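Why Do We Wash Dishes?

Every day, people all over the world eat a meal and then wash what they ate it from. It is one of the most ordinary jobs in a house. There is quite a lot of science in it.

What is stuck to the plate?

Mostly three kinds of thing: sugar and starch, protein, and fat. Sugar is easy. It breaks up in water and goes down the drain. Starch, from rice or pasta, dries hard like glue, so it needs to soak. Protein comes from foods like egg, and hot water can make egg stick harder, so rinse an eggy plate in cool water first.

Fat is the difficult one. Oil and butter do not mix with water. If you run plain water over a greasy plate, the water rolls off and the grease stays where it is.

What does soap do?

Soap is made of very tiny parts called molecules. They are much too small to see. Each one has two ends. One end is pulled toward water and the other end is pulled toward fat. When you scrub, the fat ends push into the grease and the water ends stay outside. The grease breaks into little balls with soap all around them, and the water can carry them away.

Try it yourself: put 2 spoons of cooking oil in a jar of water, close the lid and shake it. Wait 60 seconds. The oil floats back to the top. Now add 3 drops of dish soap and shake again. The water turns cloudy and stays cloudy for much longer.

What about germs?

Germs are living things too small to see. They like leftover food, and they like damp places. Washing takes away the food and many of the germs with it. Drying takes away the damp. A wet sponge left in the sink can hold a lot of germs, so squeeze it out and let it dry.

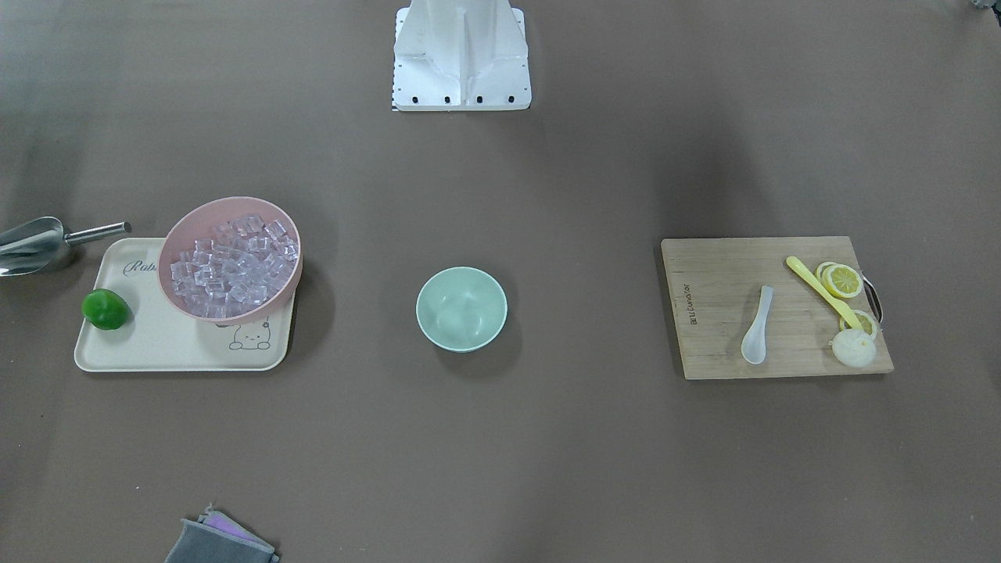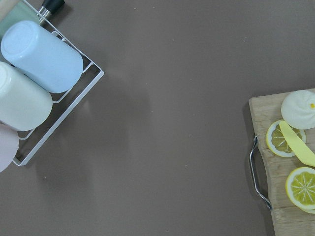 Three cups on their sides in a white wire rack.
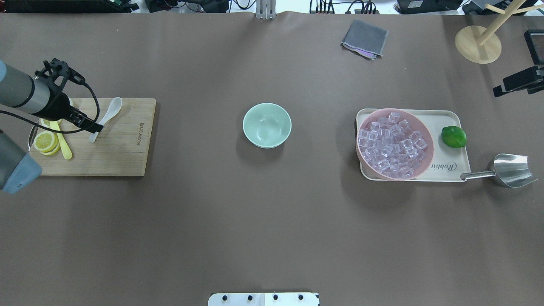
Air drying works because water evaporates. It turns into a gas called water vapor and mixes with the air. This goes faster when air can move all around the dish - that is why racks have gaps. A cup left standing upright with water in it will take a long time.

Wooden things need a bit more care. Wood soaks up water, and a wooden spoon left in the sink overnight can swell and crack. Wash it, wipe it with a towel and stand it up to dry.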